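Dendanus Whitening Table Cleaner: a lot of bottle for not much more than dish soap

I own a white table. I have owned it long enough to know that every company with a spray bottle has something to sell me, and Dendanus is the latest. The claim on the label is that its foam "restores factory white" to painted and coated tops, removes food dye, and leaves a barrier that keeps the next stain from taking. It costs 26 dollars for the kit, which gets you one bottle, two cloths and a folded card of instructions. I paid for mine at the Gilchrist store near the highway, full price, no discount and no favors.

I went in doubtful. I had already been through Winarine, which smells like a swimming pool and did nothing for me that hot water didn't, and Tolo, which is cheaper and at least admits it is a plain surface cleaner. So the question was whether Dendanus does anything those two don't.

The instructions first, as they annoyed me. You are told to clear the table, wipe it with a damp cloth, dry it, spray the foam, wait 11 minutes, wipe, wait another 30, and buff with the second cloth. Why 11? The card doesn't say. I tried it at five on one half of the table and at 11 on the other and could not tell the halves apart, in daylight or under the kitchen lamp. My guess is that an odd number looks like it came from a laboratory. 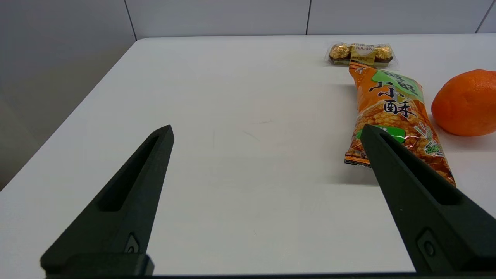
White top, light gray panels behind it.

Now the stains. I put down four things I know cause trouble: black tea, mustard, beet juice and a ballpoint pen. I left them overnight and cleaned them in the morning with Dendanus on one side and dish soap on the other.

Tea came off with both. Beet came off with both, though the soap side needed a second pass. Mustard left a yellow ghost under the soap and a slightly paler yellow ghost under the Dendanus, and I had to crouch and tilt my head to decide which was which. The pen didn't move for either one. I ended up using rubbing alcohol, which I should say the card warns you against, and the table was fine.

So there is a difference. It's small, and it shows up on one stain out of four. If you eat a lot of curry or hot dogs at your table, maybe that matters to you. I was hoping for more at this price.

The barrier claim is where I lose patience. The label says 2000 wipes of protection. I have no way of testing that and I doubt you do either. What I could do was put mustard on a treated patch and an untreated patch the next day, and both of them stained. The treated one may have wiped up a little quicker. I wouldn't swear to it.

It also leaves a film. For the first day the top felt slightly grabby under my palm, as if someone had spilled soda and done a poor job of cleaning up. By the second evening that had gone, and I suspect the barrier went with it. The card does say to keep unwrapped food off the surface until the buffing is finished, and in a small kitchen with one table that is a real nuisance. You are giving up your only flat space for most of an hour.
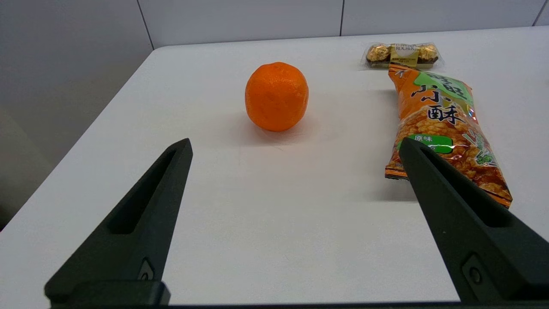 Mandarin and a pack of Ferrero Rocher on the white.

Some things I did like. The nozzle is good. It gives an even foam, doesn't drip down the bottle, and locks shut properly, so it can lie on its side under the sink. The scent is faint and gone in minutes — after Winarine that felt like a gift. The cloths are better than they need to be, and I've kept using them with plain water. They have been through the wash several times and haven't shed.

Things I didn't: the bottle can't be refilled, the cap on mine was cracked at the rim when I opened the box, and the "free" second cloth is clearly built into the price. The small print also says it isn't for wood finished with oil or wax, and you won't find that on the front.

Would I buy it again? No. I'll finish the bottle, mostly on mustard, and go back to Tolo for the weekly wipe. If Gilchrist ever sells the cloths by themselves I would pick up a pair of those.

Two stars out of five, and one of them is for the nozzle.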